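Workplace Layout and Sorting - Week 5 handout
J. Coppens

Carry over from Sunday's reading: Munasinghe chapter on marked surfaces. If you skipped it, read at least the first half, the rest of today leans on it.

1. Why mark a table at all
Things drift. Put a bowl down "over there" and the next person puts it somewhere else. A marked square is an address. Painter's tape on brown paper is enough - cheap, comes up clean, you can redo it when the plan changes. 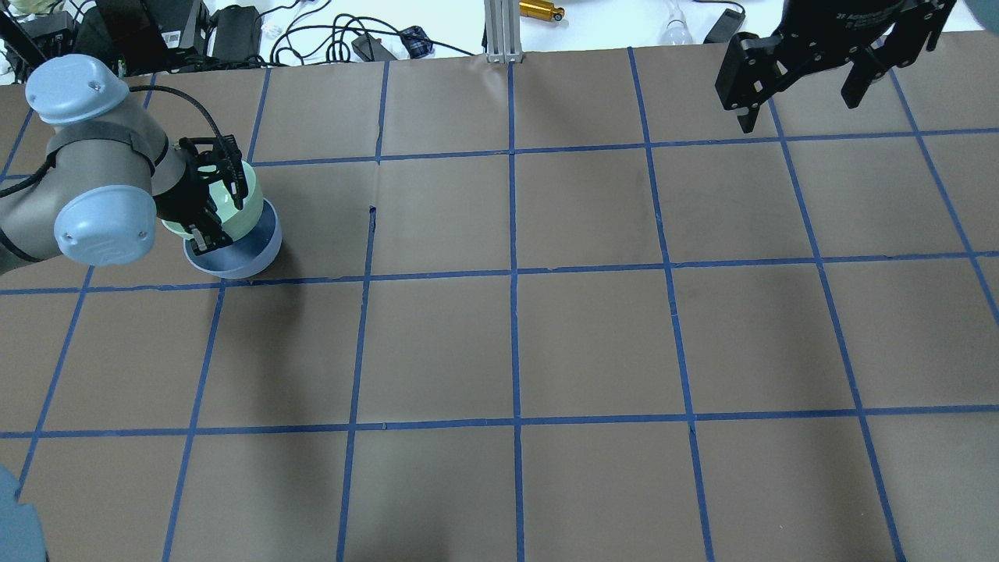 Addresses: letter for the column, number for the row, always start at the near left corner. Write it in your log BEFORE you move anything. Half of last year's logs had rows and columns swaped.

2. Nesting
Stack of two = one item for placing, two items for inventory. Log both. Raston method says separate first, then place. Grereo says place the stack, separate on the table. We use Grereo in this course, but know the difference for the test.

Rims: same size bowls sit tight, differnt sizes leave a lip. Sketch the rim in your notes, side view is fine.

3. Laying the grid
- paper first, pull the creases out, tape the edges down
- long lines next, near edge to far edge
- cross lines last, measure from the near edge every time, not from the last line (errors add up)
- press the crossings flat with a thumb

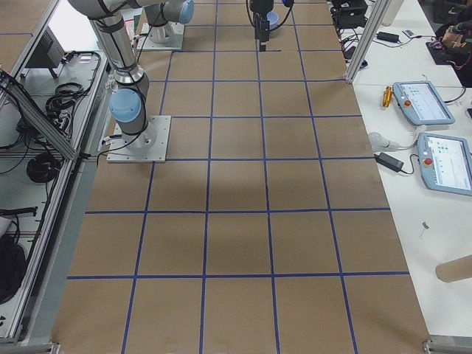
Far rows always look smaller from where you stand. Don't trust your eye, use the ruler. Same for shadows - a dark patch hides a tape edge, so check the lamp before you start.

4. For next time
Exercise 7, parts a and b only. Room 1481, bring your own tape. Prernato worksheet is optional, good practice for the log format though.

Questions to Jolien Coppens after class, not by email please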